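Grenara (demonstration collection)

Grenara is a collection of recorded hand tasks, made as training examples for robot learning systems.
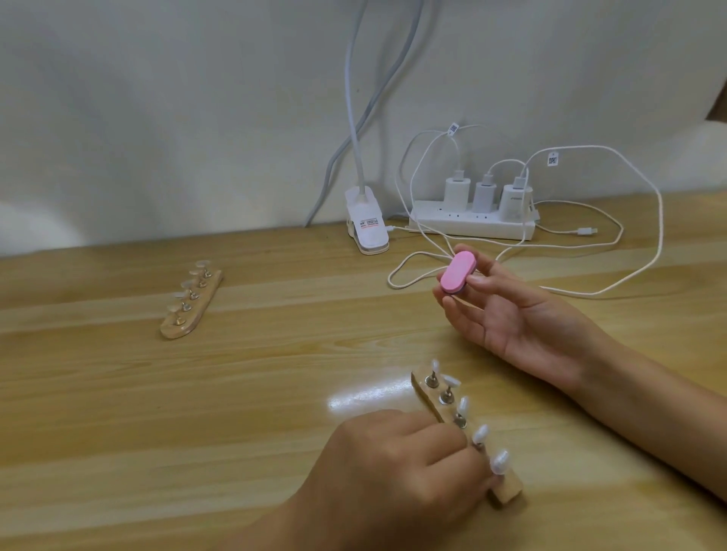 It was started by Arūnas Sepp at the Tkachuk workshop in Tastalcombe, and its first public version is dated 2019-10-12. The collection covers small work done at a desk with both hands, such as nail care practice, sewing on buttons and sorting of small parts. Each task is shown from the point of view of the person who performs it.

Background

Before Grenara, the workshop gathered its examples mostly by remote control, where an operator moves the robot arm and the joint positions are saved. This method gives data that fit the robot exactly, but it is slow, and fine work with the fingers is difficult for the operator. Sepp proposed to record people directly, with a camera worn on the head, and to leave the question of transfer to the robot for a later stage. The first trial recordings were made in April of the same year.

Contents

The first version contains 300 recordings in 7 task groups. Of these, 188 have full labels, which means that the beginning and the end of every step are marked and the role of each hand is named. The other recordings have only a short written title.

The nail care group uses false nail tips fixed on wooden practice stands, so that no second person is needed. One hand steadies the stand and the other works with a buffer. The group is often used to study the division of work between two hands, because the steadying hand moves little but its position is important for the result.

Recording method

Performers sit at an ordinary desk. The rules of the collection do not ask for a clean background, and things such as cables, chargers and lamps may stay where they are. Sepp gave the reason that a system trained only on empty tables learns to expect empty tables. Performers do not receive a script. They are told the goal of the task and may choose the order of the steps themselves, also which hand does what.

Mistakes are kept. If a performer drops a tool and picks it up again, this part is labeled as a recovery and stays in the recording.

Labeling

Labels are made with Granda, a program written at the workshop for this purpose. Every recording is labeled by two people separately, and where their step borders do not agree, a third person decides. Contact between hand and object is marked only when it can be seen. When the fingers hide the contact point, the label "hidden" is used.

Limitations

The recordings contain no measurement of force, and this is a weakness for tasks like buffing or filing, where pressure matters much. Also, human fingers can do movements that a gripper with two fingers cannot repeat. Later users of the collection therefore often take from it only the order of steps and the paths of the tools, and collect a smaller set of examples on their own robot.

See also

Learning from demonstration
Imitation learning
Teleoperation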